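Comparison of Two Hand-Held Gripper Designs for Tabletop Pick-and-Place Tasks

Student Project Report, Manipulation Laboratory Module
Submitted June 26, 2021
Author: Amedeo Sala

1. Introduction

The present report concerns the comparison of two hand-held grippers, referred to throughout as the Hebden and the Irnar. Both are operated directly by a person, one in each hand, and are intended for recording demonstrations which may later be used to train a robot arm. The module required each student to select one item of laboratory equipment, to test it against an alternative and to recommend one of the two for the following year.

Earlier work in the module dealt only with arm-mounted grippers. The hand-held type was selected on this occasion as the laboratory had obtained pairs of both designs and no record existed of how they compared in ordinary use.

2. Equipment

The Hebden is closed by a trigger under the index finger and returns by a spring. The Irnar is closed by squeezing the whole handle. Each was connected by cable to the Tarkent controller, which logs jaw opening and grip events. The same controller settings were kept for both designs, and the jaw pads were cleaned with alcohol before each session.

3. Method

Each trial consisted of lifting one object from the table and placing it in an open mesh basket. The objects were cups, small boxes and a roll of tape. A trial was counted as failed if the object was dropped, if it came to rest outside the basket, or if the controller lost the signal before release.

Sixteen operators took part, all of them students on the module. Each operator was given 5 minutes of practice with each design before recording started. Half began with the Hebden and half with the Irnar. After incomplete recordings had been removed, 879 trials remained for analysis.

4. Results

Success rates for boxes did not differ in any useful way between the designs. Cups were more difficult. With the Hebden, operators tended to close the jaws too far and the cup turned as it was lifted. The Irnar gave finer control of the closing force — several operators remarked on this without being asked — but it was the more tiring of the two.

Signal loss accounted for 13 failed trials, all with the Irnar. The fault was traced to a connector at the base of the handle, which worked free when the wrist was turned outward. It was secured with a cable tie for the remaining sessions and did not recur.

5. Discussion

The handling of cups depends to a large extent on the angle of approach. An operator who tilts the gripper can take hold of the side of the cup and keep the fingers clear of the table, although the cable must then be given enough slack behind the hand. 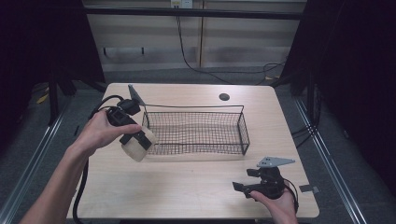 Yen-ting Chiu commented on the draft that success rate alone was a poor basis for choosing between the two designs, and asked that the time taken for each trial be reported as well, given that a slow but careful operator would score highly with either. The point is accepted. The times are held in the controller log but were not synchronised between sessions, and they could not be corrected before submission.

6. Recommendation

It is recommended that the Irnar be adopted for tasks involving cups and other round objects, subject to replacement of the connector. The Hebden should be kept for longer sessions with boxes. A further set of trials is planned for August, in which the replacement connector supplied by Unach will be tested and trial times will be recorded against a single clock.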